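Clivonley, June, the long shift

Build 369 died at the planner. Again. She had the log open in one window and the arms in the other and the coffee was somewhere under the desk, she kept kicking it.

The planner was called Pacheco. Somebody's old street, supposedly. It took what Zeten saw and turned it into moves, and it was good at that, until two pegs stood near each other and it couldn't decide which one it had meant. Then it dithered. Left, right, left. The cost numbers swapping places 30 times a second.

– Pick one, she told it. Out loud. Great.

She put in a penalty for changing its mind. One line. Pushed it. Restarted.
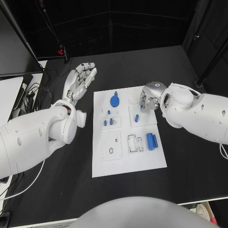
## 2:00

Right hand over the little clear plate. The left one just open, palm in, like it was waiting to be handed somthing.

Confidence on the upright part, 100. Never trust a 100. She scrolled back and there it was – Zeten had been matching against a stale map, the whole sheet shifted by the width of a peg. So Pacheco hadn't been dithering. It had been arguing. Two maps, both sure.

She took the penalty out. Felt bad about it, wich was stupid, it was software.

Then the timestamps. The clock in the vision process was drifting and the control loop just swallowed it, no warning, no nothing. Who wrote that? She checked. She wrote that. Last June, same chair.

Fixed it. Threw an error if the map was old. Build went green and she ran it before she could think of a reason to wait. 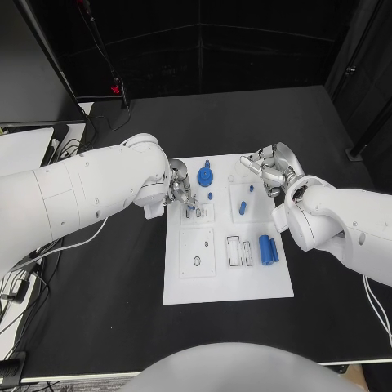 ## After

Left hand down, small blue part in its fingertips. The cursor in the log blinking under one line: *plan accepted*.

One line! Usually there were pages.

Her phone buzzed, Ruker, the overnight build bot, wanting the release note. She typed "fixed clock" and deleted it. Typed "it was me" and deleted that too.

"Planner OK, see diff."

Sent. She found the coffee with her foot and drank it cold and opened the next ticket.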